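Notebook, Monday, bench 2, after lunch

Bread basket layout, continued. Alper Tokgöz wants the table settled this week so the cloth, the basket and the bread stop changing between sessions. Fine by me, but I don't buy half the reasons on the whiteboard.

Cloth first. Light grey stays. The claim was that the Leitner linen sits flatter than the old one. I ironed both, left them over the weekend and couldn't pick the difference with my hand. The Leitner costs more and shows every crumb. The only argument I accept is colour - brown wicker and golden crust both stand out well on grey, and the old cream one swallowed the bread.

Basket. Three candidates from the cupboard. The Barkberg is too deep, you lose a roll in it. The Meva one is pretty but the rim is coming unstitched and I've already picked bits of cane out of the keyboard. That leaves the oval one with the rolled rim. It weighs 442 g on the kitchen scale, empty, which Alper reckons is heavy enough to stay put when you bump it. I bumped it. It moved. Only 5 mm, but it moved, so can we please rub out "doesn't slide".

Also not convinced the diagonal weave "hides wear". Ask me again in December.

Bread. Real loaves are out. We went through over 60 buns from the bakery downstairs last month and the bench smelled like a school tuckshop. Amby sells display bread and their catalogue calls it lifelike in weight as well as looks. I have doubts about the weight. Nobody has put a piece on the scale next to a real one, so I'll do that before we order any more.

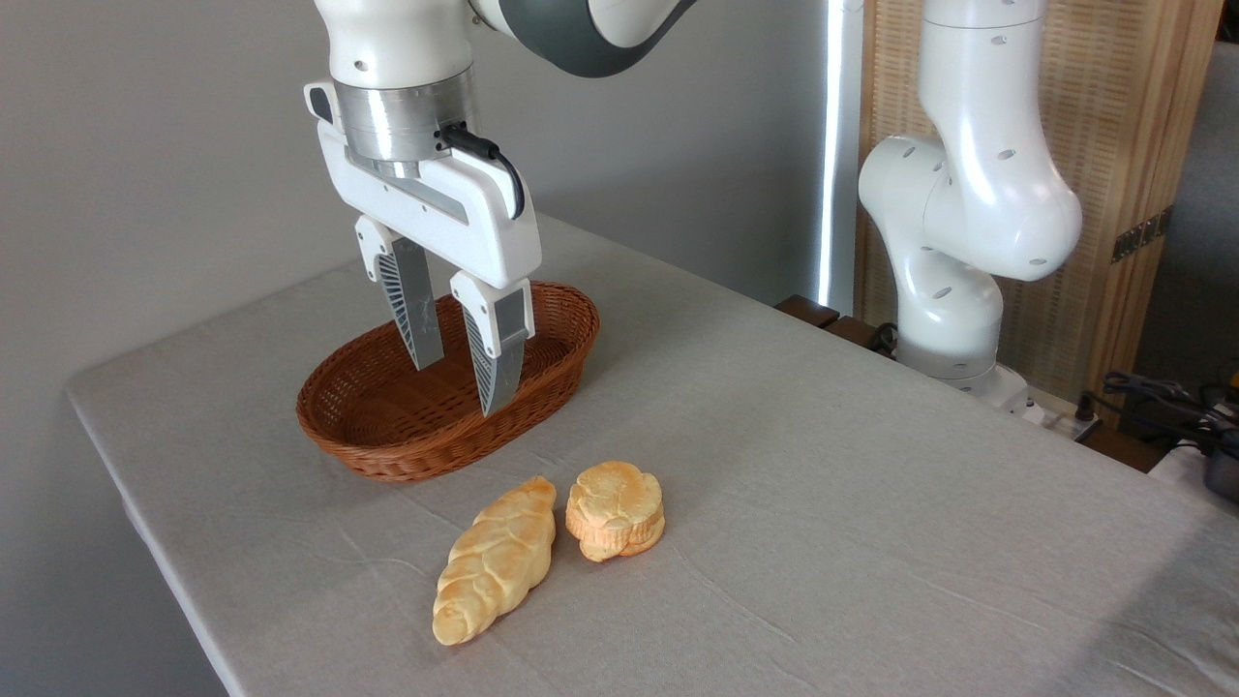

Starting position, for whoever sets up next: basket long side left to right, bread in front of it on the cloth, plaited one on the left and lying on a diagonal. Alper would like tape marks under the cloth. I said chalk, he said chalk rubs off, and we left it there.

Distance from the table edge to the basket was written up as 62 cm. I get a different number each time depending on where on the bulge I hold the tape, so I'd treat that figure as decoration until we agree to measure from the rim.

To do: weigh the plait, return the Barkberg to the cupboard, bin the Meva unless someone wants to mend it.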